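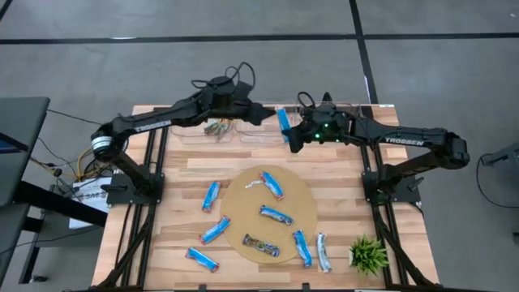
Figure 1. TROSSEN arms over a wooden tabletop, with a blue snack bar in the right-hand gripper.

4.2 Turnout claims and the Favholm vote

The Favholm autonomy vote is usually told as a story of sudden mass support. The Aravena movement announced a high turnout before the last polling places had closed, and most later accounts, including several by writers with no sympathy for the movement, repeat that claim as though it had been checked. We could find no sign that it had been. The announcement went out by video link from Lesitport, over the Wuveo channel, and the speaker gave no source for it. The channel's own archive holds no tally sheets, and the movement's press office, when we wrote to it in January, sent back a link to the same video.

Cáceres takes a more generous view. Fidelina Cáceres argues that the long lines filmed outside polling places in Favholm are good evidence of broad interest, whatever one thinks of the final count. We are less sure. Only 4 polling places appear in the footage she relies on, and 2 of these served whole districts where other sites had been shut. A long line outside one of the few open doors in a district tells us that voters had few doors to choose from. It says little about the share of residents who came, and nothing at all about those who stayed home on purpose.

The question of who was entitled to vote is no clearer. Organisers said that they had used the old municipal roll, with extra names added by hand for people who had moved in from outlying villages. We asked to see the additions and were told they had been kept "for safety" by local coordinators. That may be so. It also means that the main figure in every published account rests on a list that no outside reader has seen, and we would not accept such a list from the other side either.
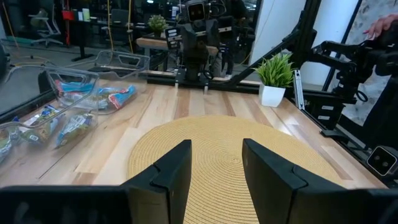 Figure 2. Round woven placemat between black gripper fingers, with clear plastic bins to the left.

The government's version deserves the same treatment. Officials in the capital called the vote a theatre piece and said that armed men had marched residents to the ballot boxes. Of the 30 interviews we collected, 10 mention armed men near a polling place, but most of these describe men standing across the street, smoking or checking cars. Some people found that frightening and some did not. A few said they felt safer. None of this shows a free vote - it does suggest that the official line was written before anyone had spoken to voters.

We also doubt the habit of treating broadcast statements as a record of what local commanders believed. The Lesitport calls were made for an audience, and their claims changed with it. Speaking to supporters abroad, the movement's leaders described a people already united. In the local bulletin they scolded the same people for staying indoors. Both statements can be found within the same short period, and authors who quote only the first have chosen the easier half of the evidence.

What remains is thin. A vote was held, some residents took part willingly, and the count was never opened to outside review. The archive pages used in this section were last opened on 02/04/2025, and several of the bulletin scans had by then been replaced with shorter versions. Where the two differ we cite the earlier scan, and we mark the passage in the notes.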